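Small Bins, Old Bins: Keeping Blocks in Order

From the Lirkimby toy library newsletter, storage page
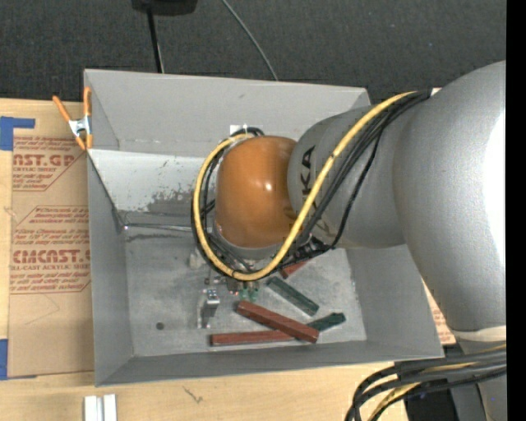 One reader in Grerholm wrote to us last month that she has given up completely on big bins, and that all her blocks now live in cloth bags on a hook. The children, she says, can carry a bag to the rug by themselves, and when the play is finished they like to throw the blocks in from a distance. She asks why we still recommend a hard bin with an open top.

It is a fair question and I have thought about it for some days. I use bags also, for the farm animals and for the train tracks. But for blocks I stay with the bin, and I will try to explain my reasons in a good order.

The first reason is that a child can see what is there. When a few long blocks lie on a grey floor, red-brown ones and dark green ones, even a very small child can choose the color she wants and take it. From a bag she must pull everything out. In our Monday group I watched one boy empty the same bag four times to find a green block, and after this he was too tired to build.

The second reason is the sloping side. I did not understand this before I started working with toys. In a box with straight walls, a long block likes to stand up in the corner and the next one gets stuck behind it. In a bin with sides that lean outward, the hand goes in more easily and the fingers do not get scratched. If you buy a used bin, please put your own hand down to the floor of it and move it along all the edges before you pay.

And please do buy used! A bin with scratches and cloudy marks is still a good bin. Our largest one came from the closing sale at Mac Giolla, the old hardware store, and it looked terrible. We washed it with warm water and dish soap, dried it with a towel, and it has been in service for 2 years. Some marks never came off. The children have not complained.

What you should check is the inside, mainly the corners and any rod or fastener. Nothing should be sharp or move when you press it. If a screw end comes through the wall, cover it with a cap nut or leave the bin in the store. Tape is not enough, small fingers will remove it in one afternoon.

Now about how much to put in. Our full block collection has 2847 pieces, and I know this number because I counted them in January with a cup of tea and a bad back. It would be a great mistake to offer them all together. For one table we put out only a small number, and when the children ask for more, we bring more. With too many blocks in the bin they dig, and with few blocks they build. The remaining ones wait on the shelf in closed boxes, with the color written on the short side so it can be read when the boxes are pushed in.

Where the bin stands is also important. On a table, the children stand around it and nobody has to kneel, and the adults are thankful too. On the floor it becomes a boat or a bath, and the blocks go under the radiator. If your table is made of light wood and you want to keep it nice, put a thin felt mat under the bin. A hard bin with sand under it can make ugly lines when it is pushed. We learned this on a table that was not ours.

Carpet is good below the table. A block that falls makes less noise, and the neighbors downstairs are happier. But on a dark carpet the dark green blocks are almost invisible in the evening, so before closing I walk slowly over the rug in my socks. It is not a scientific method but I find them.

To the reader in Grerholm I would say, keep your bags if they work well for you, and perhaps try one bin beside them for a few weeks. Please write to us again with the result, I am truly curious.

Two small notices at the end. The Clotik labels, the ones which can be wiped and written again, are back in our cupboard, and members can take a sheet when they return a toy. And if you have single long blocks at home which belong to no set, we are glad to receive them in any color. You can leave them in the basket by the door until six in the evening.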